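Setting Up and Checking a Fixture Cell for Board and Drive Handling

This procedure covers fixture work with a two-finger gripper and a wrist camera at the Flestton bench. It applies to printed fixture parts and to computer components carried in a caddy or frame. Read it through once before powering the arm. Work instruction 39 covers the arm itself and is not repeated.

Before starting

Confirm that the cell risk assessment is current and that it names the end effector fitted. A change of fingers, pads or payload is a change to the assessment. Rozália Borbély signs changes for the day shift, Judit Major for the night shift.

Put on the wrist strap and check it at the tester. Components with exposed boards stay in their bags until the strap has passed.

Step 1. Lock out the arm. Press the stop, remove the enable key and hang it on the board at the cell entrance. Fingers and linkages are pinch points even at reduced force.

Step 2. Inspect the gripper. Check every linkage screw by hand with the correct hex key. Do not use a ball-end key for final tightening. Look at both finger pads. Replace a pad that has lifted, torn or folded.

Step 3. Check the fixture. It must sit flat on its mounting and must not rock when pressed at the corners. Clear debris from slots and openings with a dry brush.

Step 4. Set the grip limits. Start at 14 N for printed parts. Increase only if the part slips during the lift test, and record the new value in the Skesel log.

Step 5. Grip by the carrier. Where a drive has a caddy, the fingers close on the caddy. They do not touch the circuit board or the connector pins.
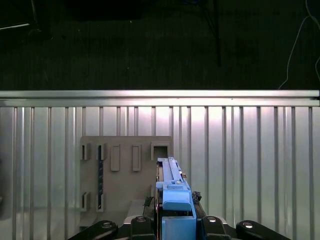
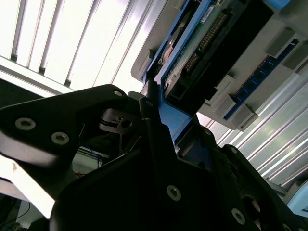
Gripper at the work, seen from the wrist camera: blue printed part at the fixture plate (first), drive in its blue caddy (second).

Step 6. Approach in two stages. Stop short of the target, compare the wrist view with the taught view, then continue at 26 mm/s or less. If the two views differ, back out along the approach path. Do not correct the pose by jogging sideways near the part.

Step 7. Insert under force monitoring. A force alarm ends the attempt. Two alarms on the same slot end the run until the fixture has been measured again.

Step 8. Release and retract. Open the fingers fully before any wrist motion. Check that no cable lies in the retract path.

Records

Enter the program number, grip limit, pad change and any alarm. Program 188 is the reference for this cell and is write-protected. Copies are made under a new number. Requests to edit the reference go to Ákos Sipos by Tuesday noon.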